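December 28, 2018

2 min read

Bench day, short one. Meriem Kamel out until after the holiday so I had the long table to myself.

Went on with the crinkled black pads from the Pirnik box. Want to sort out which ones we keep for the packing trials and which go back. Problem is still the surface - glossy, catches every light in the room, and the silvery flecks look like scratches till you get your nose right down to them. Wasted most of the morning on that. Marked two as scratched, then un-marked them. Sorry for the crossed out lines on the sheet.

Turned off the overhead by the door, left the side lamp. Better. Should have done that in August when we had the same trouble with the Benmoussa samples.

Weights: first stack 423 g, second stack 600 g. Did not reweigh the second, scale was drifting and I wanted lunch. Somebody redo it before the numbers go to Lollville. The 700 g on the old sheet is wrong, that was with the tray on.

Edges curl a bit when they come out of the bag. Left a few under the big Gasport catalog overnight, will look on Monday. Dont stack them glossy side to glossy side, they stick and you get a dull patch.

To do
- relabel the box, the tape is comming off
- ask Meriem where the felt sheets went
- new bags, the small ones are too tight
- phone Pirnik re the return, they close early next week

Table still needs a wipe. Left one pad out, the rest are back in the box.
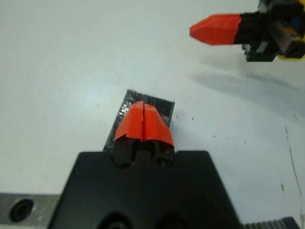
Black pad on the table, flecks along the left side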